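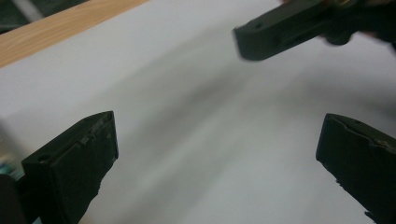 Kristýna Oravec wrote back that white was a mistake for any table you plan to work on, and that she would have told me so in April if I had asked.

Search this forum Go Advanced
Print this page | E-mail this thread

White work surface, wood edge – keep or paint?
Posted in April by ritchie_flats, 50 posts

So that's one vote against. I like the white because I can find small screws on it. What I want to know is how people keep it clean, and whether the strip of light wood should be oiled or left bare.

tallow637
Leave the wood bare for a month and see what it does. I oiled mine the first week and the oil crept onto the white and left a yellow line. Never got it all off.

Kristýna Oravec
Gray or tan. White shows every pencil mark and the glare is hard on your eyes at night. I had a white Leso top for two years and ended up covering it with brown paper.

Biljana Kolev
I disagree about the glare. That depends on the lamp. Move it to the side and put in a weaker bulb. I sew on white and wouldn't go back to a dark top – dark thread is much easier to see.

Kristýna Oravec
And white thread?

Biljana Kolev
I put a dish towel down.

benchdog_2541
For pencil, a plain white eraser, then a damp cloth. Don't use a scrub pad. It dulls the finish and then the dirt sticks worse. For the edge I'd use wax, not oil. Tape off the white first.

tallow637
Agree on the tape. I skipped it.

ritchie_flats
Wax it is. Does the brand matter? The store here has Zekumer and one other.

benchdog_2541
Not for an edge that narrow. Get the small can. Rub it on thin, wait twenty minutes, buff it with an old T-shirt.

Kristýna Oravec
I still say paint it. But if you're keeping it white, get a cutting mat before you use a knife on it.

ritchie_flats
Mat is ordered. I'll do the wax this month and post how the edge looks.

Print this page | E-mail this thread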